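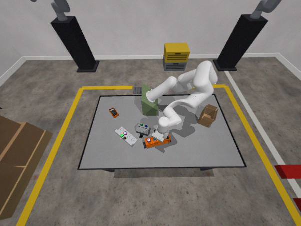

Commissioning and Upkeep of the Samonte Bench Cell in Simulation
Project report, Unit 7
Student: Radu Vasiliu
Submitted 13 Mar 2022

1. Purpose

The Samonte cell is a single-arm bench cell modelled in the Banditz simulator. The project brief called for the cell to be set up from the supplied floor plan, checked, and kept in working order through one term of use by other students. This report covers the mount, the joint zero positions, the gripper and the table layout. Grasp planning belongs to the Kundier group and is left out.

2. Cell layout

The arm is fixed to an angular mount near the middle of the far table edge. The bench carries an orange multimeter, a control box with one green and one blue button, a long pale board and an open cardboard box. The orange case-like part lies near the centre, where the gripper is brought down at a tilt. Yellow tape marks out the floor surrounding the table. The storage cabinets and the two pedestals with grey arms stand outside the working area and were left as static bodies.

The cardboard box stands close to the right edge of the table. Its raised flaps were given their own collision shapes. The first version used a single closed block for the whole box, which stopped anything from being placed inside it.

3. Base alignment

The mount and the arm were supplied as separate files with different origins. On first load the base flange was sunk into the sloping face of the mount and the solver reported contact at every step. The correction was made in this order:

Freeze all joints.
Delete the fixed joint between mount and base.
Move the base frame along the flange normal until the contact list is empty.
Restore the fixed joint and save the pose to the cell file.

After correction the check was run for 3,003 steps with the arm held still. No contact between mount and base was logged.

4. Joint zeroing

Joint 2 had been entered with the wrong sign. The error is hard to spot in the home pose and only shows once the elbow is raised. The sign was changed in the arm file, and the home pose was then entered again by hand. Students who had saved poses in December need to convert them with the script in Appendix B.

5. Gripper

The gripper hand came loose from the wrist during fast moves. The cause was a soft constraint left over from the Lakcombe template. It was replaced with a rigid one and the hand mass was corrected in the same edit. The tilt of the hand over the bench is set at the wrist and should not be changed in the gripper file.

6. Routine checks

Before each session, load the cell, hold the arm at home and read the contact list. Any entry naming the mount, the table or the wrist must be cleared first. After a crash, reload from the saved cell file. Do not use the reset button in the viewer, as it brings back the old base pose.

7. Faults outstanding

Fault 203 (joint limit warning on load) still appears at times and has no known effect on motion. The collision shape of the long board is a plain block and does not follow the stepped tabs at its ends, so contact there is unreliable. A finer shape has been drawn and is waiting on a load test.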